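Nistgate Home Helper Challenge: Pre-Run Inspection Checklist, Simulation Round
Team Bisgaard, robotics club
Filled in 12 Feb 2018

OK, so this is the list we go through before every scored run, and I've left my comments in because the captains for next season asked for the "real" version. The clean one is on the club drive if you need to print it for the judges. Everything gets a Pass, a Fail or a Fix Later, and Fix Later means before the next run, people!

Part A. Before you load anything

A1. Right build of the simulator. Pass.
Check the number in the corner of the launcher. It should say 846. If it says anything else, close it and get the right one from the shared folder, because the arm limits changed between builds and your old settings will load without a peep of complaint.

A2. Save folder has room. Pass.
A full log takes more space than you'd guess. I cleared out the June practice logs (sorry if you wanted those, they're on the backup stick).

A3. Nenent controller plugged in straight to the computer, no hub. Pass.
We lost most of a practice to the hub. I'm not going through that again.

A4. Stop key tested. Pass.
Press it with both arms moving, one at a time and then together. Yes, it's a simulated robot and it can't hurt you, but the rules treat a missed stop as a safety fault, same as in the hardware round, and it's a good habit to have in your fingers.

Part B. Room and start pose

B1. Bedroom layout loaded, door shut at start. Pass.

B2. Both grippers open and up before you take control. Pass.
If one comes up closed, reset the whole thing. Don't try to open it by hand, you'll be fighting the start script.

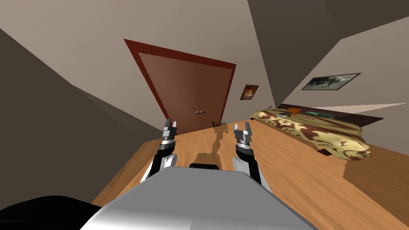

B3. View angle. Fix Later.
I like my view tipped way over so I can keep an eye on both grippers and the door, but it makes a couple of our newer drivers feel seasick (fair!). Whoever drives next should set their own before the clock starts and write it on the sheet. We are allowed to change it once for free, and after that it costs points.

B4. Floor clear along the path you plan to drive. Pass, with a comment.
Small things on the floor count as obstacles if the base touches them. Look before you roll, and look again close in front of the body, where it's super easy to miss something low. I went wide and it cost me a few seconds, which I'm fine with.

B5. Base speed capped at 70 percent. Pass.
I know it feels slow. Go ahead and try full speed in free practice and tell me how the turn by the bed went.

Part C. Door task

C1. Correct handle picked before the arm moves. Pass.
Say it out loud to your spotter, left or right, and wait until they say it back. The two levers sit close together near the middle, and when you're staring down at them it's weirdly easy to go for the wrong one.

C2. Free arm parked away from the door. Pass.
Fingers apart, pointing up, nowhere near the wood. Last fall we dragged the spare arm across the panel on nearly every attempt and got a contact penalty each time.

C3. Gripper lined up on the lever before closing. Pass.
Come in slow and stop. Check that the fingers are at the end of the lever and then close. I used to grab near the round part and it slips, so now I go for the tip every time and I'm so much happier. 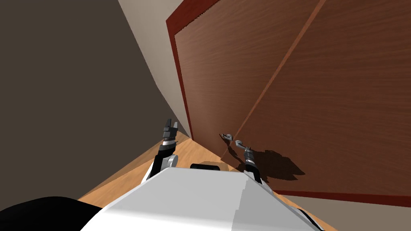
Team Bisgaard Lead Driver
Checklist keeper, simulation round

C4. Grip force at or under the limit. Fail, then Pass.
My fault. I had it set to 200 left over from the block lifting drill and the checker flagged it. Brought it down, ran the check again, all good. Please put the setting back when you finish a drill, me included!

C5. Shadows on. Pass.
Some of you turn them off to get a smoother picture. I'd leave them on for the door, they help me judge how far the gripper is from the panel way better than the depth number does.

C6. Torso clearance. Fix Later.
The body blocks a lot of what's right in front of it when you look down. I'd like us to test driving in with the base turned a little, so the shoulder doesn't get there first. Put it on the list for the Iveck lab session.

Part D. After the run

D1. Arms back to the start pose before you quit. Pass.

D2. Log saved with the driver's initials and run number. Pass.
This was run 4. Please don't name yours "final" or "final2", I had to open almost all of them last month to find the one we'd submitted.

D3. Faults written down, even the dumb ones. Pass.
Grip force, see C4. Nothing else on this one.

Open items for whoever has the sheet next: B3 and C6. Bring the long cable back too, it's in my bag and I keep forgetting to take it out.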